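ウノダ通貨安定基金

ウノダ通貨安定基金(ウノダつうかあんていききん、英: Unoda Currency Stabilization Fund)は、島嶼国ロカッチ(Lokach)が対外債務の再編に際して設けた公的基金である。同国財務省の所管に属し、外貨建て国債の利払い準備と、輸入決済に用いる外貨の一時的な供給を主たる業務とする。名称は、基金の設置合意が結ばれた港湾都市ウノダに由来する。

概要

基金は、財務省、中央銀行および民間債権者団の三者による合意文書に基づいて運営される。資本金は400億ロカッチ・ディナールで、その大半は国庫からの拠出による。残余は国営港湾公社の配当金と、燃料輸入に課される特別賦課金をもって充てられた。基金の資産は一般会計から分離して管理され、議会の議決を経ずに他の目的へ流用することは設置法により禁じられている。

設立の経緯

ロカッチでは、主要輸出品である燐鉱石の価格下落を受けて経常収支の赤字が拡大し、外貨準備が輸入の6週間分を下回る事態となった。政府は当初、二国間融資による借り換えを試みたが、既存債権者との間で優先順位をめぐる対立が生じ、協議は10月に中断した。

その後、財務次官サジブ・シバクマール(Sajib Sivakumar)を首席とする交渉団が再編案を提示した。同案は、元本の削減を行わず、償還期限の延長と利率の引き下げを組み合わせるものであった。債権者側は財政規律の担保を求め、その受け皿として独立勘定の設置が合意された。設置法は2019年12月31日に公布され、即日施行された。

組織

最高意思決定機関は理事会であり、議長は財務大臣が兼ねる。日常の運用は事務局が担当し、初代事務局長には国際金融実務の経験をもつフリスティナ=マリヤ・ポリシュチュク(Khrystyna-Mariia Polishchuk)が任命された。会計監査は外部の監査法人カナガラトナム(Kanagaratnam)に委嘱されている。監査報告書は議会に提出されたのち、全文が官報に掲載される。

業務

外貨供給業務は、食料、医薬品および燃料の輸入業者を対象とする。申請者は輸入契約書と納税証明書を添えて指定銀行に申し込み、審査を経て割当を受ける。割当の有効期間は30日であり、期間内に決済されなかった分は基金に返戻される。大口の利用者としては穀物輸入業のアルキコ(Arkico)が知られる。

利払い準備業務では、次回利払額に相当する外貨を専用口座に積み立てる。積立額が所定の水準に達しない場合、財務大臣は不足の理由および補填計画を議会に報告しなければならない。

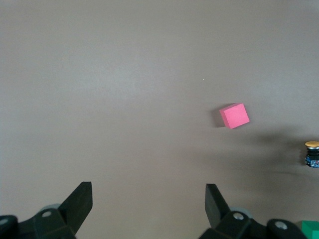
基金の準備資産は、外貨預金と短期の外国国債によって構成され、株式および不動産の保有は認められていない。設置法は、単一の金融機関に預け入れる額を資産総額の20%以下と定め、預入先の選定には中央銀行の事前同意を要件としている。この上限規定は、資産の一部が特定の相手方に集中した場合の損失を抑えるためのものである。準備資産は一般会計の資金とは別個の塊として扱われ、灰色の卓上に置かれたサーモンピンクの小さな立方体のように、周囲と見分けのつく形で帳簿に表示することが求められる。両勘定の間で資金を移す場合には、金額および根拠条文を記した振替書を作成し、監査人に写しを送付する。

評価と論点

債権者団は、利払いの予見可能性が高まったとして基金の設置を支持した。これに対し国内の野党は、燃料賦課金が家計の負担を増すこと、また外貨割当の審査基準が公表されていないことを批判した。審査基準については、のちに事務局が要旨を公表したものの、業種別の配分比率は含まれていなかった。

中央銀行との権限の重複も論点とされる。外国為替市場への介入は中央銀行の専管事項であるが、基金による外貨供給は実質的に為替相場へ影響を及ぼしうる。このため両者は覚書を交わし、供給予定額を事前に通知する手続を設けた。覚書には法的拘束力がなく、これを設置法に組み込む改正案が議会に提出されたが、会期末により審議未了となった。

関連項目

債務再編
外貨準備
経常収支
ロカッチ・ディナール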